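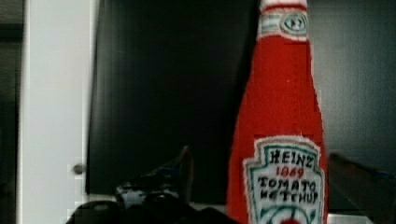
夹爪前的毛线番茄酱瓶,瓶标上绣着1869字样

Skarkisach 桌面抓取工作站:选型与预算参考

更新于2023年9月26日

准备给实验室或教学空间添置第一套桌面机械臂的朋友,大多先问臂展和负载。我们自己配过几套之后,最想先聊的反而是桌面和道具!臂的参数表谁都会看,可一张合适的台面、一箱好用的抓取物,往往等到设备到货才想起来补,预算也就跟着乱了。

Skarkisach 工作站按“臂、夹爪、腕部相机、台面、道具”五部分分别报价,可以整套订,也可以只订缺的部分。已经有臂的单位,建议先把接口图发来,我们核对法兰和线缆之后再出单。

道具这一项很值得多花点心思。毛线织物表面蓬松,受力会变形,和硬塑料餐具放在一起练,夹爪的开合力度要重新调,学生一下午就能体会到差别(真的很有意思)。硬物方面,盘子、小碗、带孔沥水篮都是好选择:扁的、深的、带边沿的,各有各的夹法。
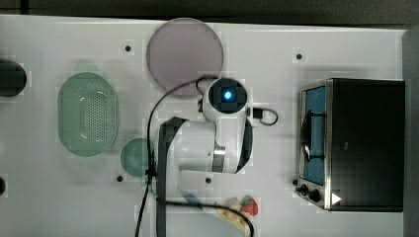

台面尺寸请按“臂能够到的范围”加“大件占的位置”一起算。小烤箱这类带门的电器很占地方,门前还得给夹爪留出转腕的空间,所以我们通常劝大家先用纸板在桌上摆一遍再下单。线缆也要算进去,腕部相机的线要跟着手腕走,留得太短会拽,留得太长又容易扫到桌上的小东西,订货时请注明走线从哪一侧出。

配置要点
台面:浅色哑光,Pliltomen 供货,可按图纸开安装孔
腕部相机:含支架与线缆,附标定板
道具箱:基础箱13件,软硬材质混装,可单独补件
备用指尖:每套附2副
交付:台面与臂分开装箱,开箱后请先核对清单

预算怎么排
基础道具箱460元,备用指尖每副100元,这两项建议列入每年的耗材,不要并进设备款。软质道具用久了会起毛,颜色也会变,做视觉识别的课题最好同一款多备一件,封存起来当对照。臂和相机走设备采购流程,若要赶一月的课程,请尽早把图纸定下来,台面开孔是整个订单里最不好改的一步。

Torunn Sæther 负责教学类订单,她整理了一份空白的布局表,填上桌子长宽、电源位置和准备摆放的物件,就能看出哪些东西会挤在一起。表格可以在询价时索取,填得潦草也没关系,手画的草图我们一样收!

常见搭配
Bayram 支架适合需要俯视相机的布置,安装在台面外侧,不占操作区。Kastbridge 推车适合几间教室轮流使用的情况,轮子带锁,锁好再通电。两样都可以后加,头一年预算紧的话先放一放,把钱留给道具和指尖,用起来会更顺手。

询价时请写明:现有设备型号、桌面尺寸、所需件数、发票抬头。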